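April, bench notes, cookie stand

Carried on with the display stand for the Dendham bakery counter. The idea is still the same: cookies on edge so people see the face, clear plastic underneath so the table shows through. Kauko Heinonen wants it to look like there's hardly a stand at all.

Laid the clear strips out on the white table, one above another, each with a white square clip at its left end. Started with the top clip. Plain round cookies, two of them, standing on edge, one in front of the other.

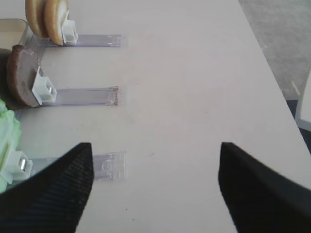

Clips

The square opening is fine for two. Drawing 27 has it narrower and I don't want to go back to that. Kauko asked about three per clip — not trying it until the Trasomdale samples come, they are thicker.

Strips

Need a wipe before anyone from Dendham sees them. Smudge on the middle one near the right end, scuffs on the end of the top one. On white the plastic goes a bit lavender. I don't mind it, Kauko might.

Spacing is by eye for now. Put 42 mm on the next drawing and see how it looks with bigger cookies.

To do

Ask Aliyu for more of the clear stock, same width.
Try the stand on the dark board as well.
Crumbs — some kind of tray? Leave for later.
Clips from batch 7 go back in the drawer, labeled.

7 comments
27 shares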